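About Grundari

Grundari supplies and maintains storage for small workshops, school trade rooms and parts counters. We began with a single rented bay and a catalogue of two shelf depths. The catalogue is longer now, but most of the work is the same: measure the room, list what has to be kept in it, and set out the shelves and trays so that each item has a place and a label.

The company was started by Chandrasekhar Alva, who had managed a parts counter and kept a notebook of where time was lost. Most of the entries concerned small items stored in containers that were too deep. Our standard layouts still follow from that notebook — shallow trays at hand height, heavy stock low, and nothing stored behind anything else unless it is the same part.

What we supply

Our shelving is sold under the Drostari name and our trays under the Bugti name. The two are specified together. A tray should sit fully on its shelf with its front edge square to the shelf edge, and it should lift out without disturbing the one beside it. Standard shelf width is 600 mm. Other widths are made to order and take longer.

Bright yellow is the usual colour in our own work area, for shelving and for a fair share of the smaller items. It shows dust early, and a black part set against it is easy to find.
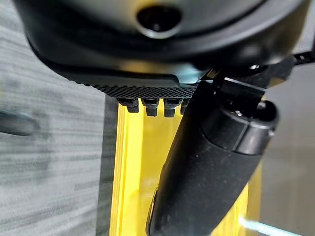 Ribbed yellow plastic with a black cylinder across it.

Ribbed surfaces need more cleaning than flat ones. Grit collects in the grooves and is carried from there into the trays. We recommend a dry brush along the length of the groove, then a damp cloth, then a second dry pass. Solvent cleaners dull glossy plastic and should be kept for metal parts.

How a room is set out

Each job starts with a count of stock. The largest list we have worked from ran to 3869 separate items, of which 526 turned out to be duplicates under different names. Duplicates are merged before any shelving is ordered. Clients often find at this stage that they need less storage than they had budgeted for, and we quote on the lower figure.

Trays are then grouped by task. Parts used together are kept on one shelf, in a row running back from the working edge. Labels go on the tray and on the shelf beneath it, in the same wording, so that a tray left on a bench can be put back by someone who has never used it. Where a room is shared between trades, we print a separate index and fix it inside the door. 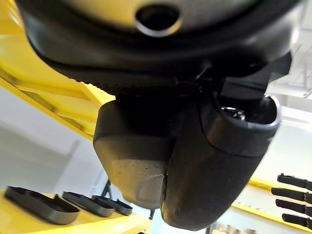 Grimamance wrote to us in January that the row layout had suited their stockroom well enough, but that the labels on the shelves had proved more useful than the labels on the trays, and that they would have liked larger lettering on both. Larger lettering is now offered on all new orders at no extra charge.

Servicing

Shelving should be checked for level once a year and after any move. Fasteners are retightened by hand, and bent shelves are replaced, as straightening weakens the front lip. Trays can be ordered singly. We keep older patterns in stock for as long as the tooling lasts.

Enquiries about layouts should include a floor plan with door swings marked and a stock list in any format. Handwritten lists are fine.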